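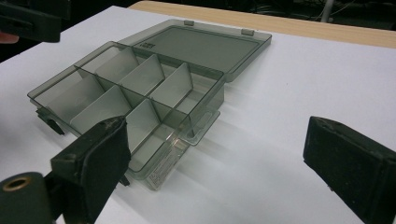 Budgeting for finger pads and a spare gripper on a small-parts sorting bench

kanis_bench
We are pricing equipment for a kitting station that loads fasteners into eight-compartment plastic boxes with hinged lids. The plan so far is one hand-held gripper for collecting demonstrations, then an arm with the same fingers in December. The quote from Zetow is $3,592 for the gripper and mount, with pads sold separately at $21 a pair. How many pads should I put in the first order, and is a second gripper worth the money at this stage?

tolerance_stack
Pads first. Ours on hard plastic edges last 80 hours before the surface rounds over at the corners, and the latch side of a box wears them faster than the flat walls do. Divide your planned hours by that and add two pairs. I would hold off on the second gripper until you know the finger width clears your dividers. Narrow cells are the usual problem - you can hold the box by its outer walls with almost anything, but placing a screw in a cell is a different job and may need thinner tips. Ask Zetow for a drawing with the pads fitted. The Cluso drawings leave them off.

Also budget for boxes. Buy 100 from one batch so the hinge stiffness stays the same.

Vlček Fixtures
Smoky translucent plastic can give depth cameras trouble. Put money aside for lighting.

rivet_counter
We went with two grippers and the second one is still in its carton.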